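Shop notebook, March, starting a little after 7 in the morning with coffee

Okay, picking this up where I left it. The Sketberg loom bench is still the problem child. I spent most of yesterday convinced the seat rails were cut wrong and I owe them an apology, they're fine. It's the glue. I used the last of the old hide glue on the left side and the fresh batch on the right, and the left side came apart with one good thump of the mallet. Clean break, shiny surface on both faces, hardly any wood fiber pulled up. So that's starved or cooked, and I'm guessing cooked, seeing how many times I've warmed that jar up and let it go cold again.

Tegan, if you're reading this, please don't use anything in the brown jar! I've put tape over the lid. It smells like a wet dog and it's going in the trash.

New batch, for the record: I'm soaking the granules overnight in cold water in the small steel pot, then bringing it up slowly in the water bath. I keep wanting to rush this part and I have to stop doing that. It was ready when it ran off the brush in a thin string and then broke into drops. A little thinner than I used to like it, but Fabrice Lemaire has been after me for years about brushing on glue like peanut butter and I think he has a point (don't tell him).

Test joints. I cut scraps of the same ash as the bench, 44 mm wide, and did them in pairs so I could break one and keep one. Notes on how they went:

First pair, parts straight off the cold shelf. Glue gelled before I even had the clamp snug. Broke by hand. Useless.

Second pair, parts warmed on top of the heater for a few minutes, glue on both faces. Much better. I got them together with time to fuss over the alignment. Took the mallet to one after a night in the clamps and the wood tore before the joint did, which made me very happy.

Third pair, warmed, glue on one face only. Held, but there's a dry patch in one corner when I split it open. Both faces from now on, then, no more being lazy.

Fourth pair, same as the second but I scraped the faces with a card scraper first and skipped the sandpaper. Can't tell any difference from the second. I'd like to say scraping is better because I like scraping. I'll keep doing it anyway.

So the plan for the real thing is to knock the left side fully apart, clean off the old glue with warm water and a stiff brush (it does come off, it just takes forever), let it dry for a couple of days, and go again with warm parts. I want the heater running in the back corner for a good hour before I start. Also want Tegan here for the glue-up because I can't get the long stretcher and both legs home with only two hands, and last time I was holding a clamp with my knee.

Clamps: the two long ones from Jilgate are good but the pads mark ash something awful. I've cut little cork squares for them. They're in the tin with the pencil stubs.

Other stuff while I'm at it. The Caron order came in, 400 of the brass screws, slotted, and they're nicer than the last lot, the slots are centered for once. I've sorted over 245 into the drawer and then got bored and left the rest in the bag. Wax them before driving, please, ash will snap the heads right off. I broke one in the sample block and had to drill it out and I was grumpy until lunch.

The finish samples for Simo are on the windowsill. They asked for something that doesn't go orange, so there's plain soap, soap over a light lye wash, and a hardwax oil with a bit of white in it. Wipe the soap one with a damp rag and the grain comes up fuzzy the first time, so I knock it back and soap it again. I prefer the plain soap. Simo will pick the white one, they always do. Fine by me, it's the easiest to patch later.

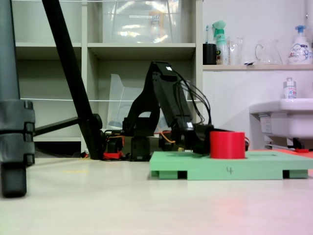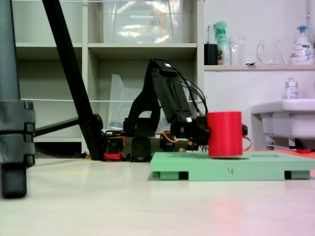
Black arm, red cylinder, green platform.

Back to the bench. I went over the right side again with a flashlight, looking along all the joints, and there's a hairline at the back leg shoulder. It doesn't open when I lean on it. I think it's only that the shoulder wasn't quite square, and the tenon is doing all the work in there. I could leave it. I'm going to stare at it for another day before I decide, and if Fabrice comes by with the moisture meter I'll have him check that leg, it was the one nearest the door when the boards were stacked.

One more thing on the glue, before I forget. I've started freezing the leftover in an ice cube tray. A cube melts quickly and I only heat what I need. First cubes are in the shop freezer, in the bag marked GLUE in very big letters. Tegan, they look a lot like frozen broth. They are not broth.

To do: order more granules, sharpen the wide chisel (it's awful), cut two more cork squares, call Sketberg and tell them the bench will be a bit late.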